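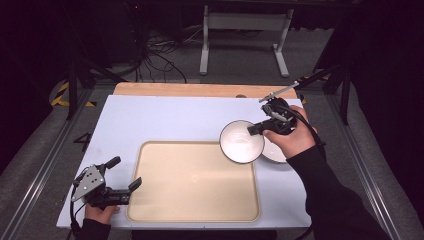 *Handheld grippers, a tray and two bowls at one of the recording stations.*

**Dumico says its new planner learns table clearing from 1000 demos. The numbers need a closer look**

Mar 12, 2020

CLURVILLE — Dumico released version 18 of its arm control software this week, and the headline claim is a big one. The company says its planner can now learn a simple table task, such as moving bowls onto a tray, from 1000 human demonstrations and then run it on an arm it has never been tuned for.

The demonstrations are recorded by people working with a gripper in each hand. The software takes the recordings, works out the path of both grippers, and trains a policy that picks the next short stretch of motion from what the cameras see. The old version needed an engineer to write out the steps for each task. Dumico says that job is gone.

Maybe so. The release notes tell a more modest story. The 1000 demos cover one task, with the same kind of tray and the same kind of bowls. The test set was 52 runs. The policy finished without help in all but 17 of them, and the notes file those 17 under "recoverable," a word they don't define. A bowl left leaning on the rim of a tray is recoverable if someone walks over and fixes it.

There is also the matter of what counts as a new arm. Both arms in the test came from Baumgartner, and both used the same jaws and the same wrist camera mount. The planner had to cope with a different reach and different joint limits. That is real work, and earlier versions failed at it, but it's a long way from the "any arm" line in the press kit. 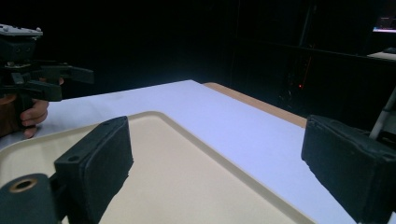
Timing is the other weak spot. Two grippers have to be lined up in the data before the planner can learn anything about how they work together, and small clock errors between the left and right streams turn into late or early grabs on the robot. Dumico has rewritten the tool that matches the streams and says it now flags bad recordings by itself. It hasn't said how many of the 1000 demos were thrown out, or whether that figure was counted before or after the cleanup.

Rosimeire Mendonça, who runs integration at Morivel and has used the software since version 15, is keeping her order on hold. "I like the new alignment tool. I'd pay for that alone," she said. "The planner I want to see on my tables, with my bowls, with somebody bumping the cart. Until then it's a video."

She also pointed to the replay viewer, which still drops the gripper width from its plots when both hands are shown together. Users first reported the bug two versions ago. It is listed in the new notes as a known issue.

Dumico said it would publish the full logs for the 52 test runs before the end of March. It did not answer a question about whether the logs would include video of the 17 runs that needed a hand. The update is free for current license holders, and the old step editor stays in the package for now, tucked under a menu called Legacy.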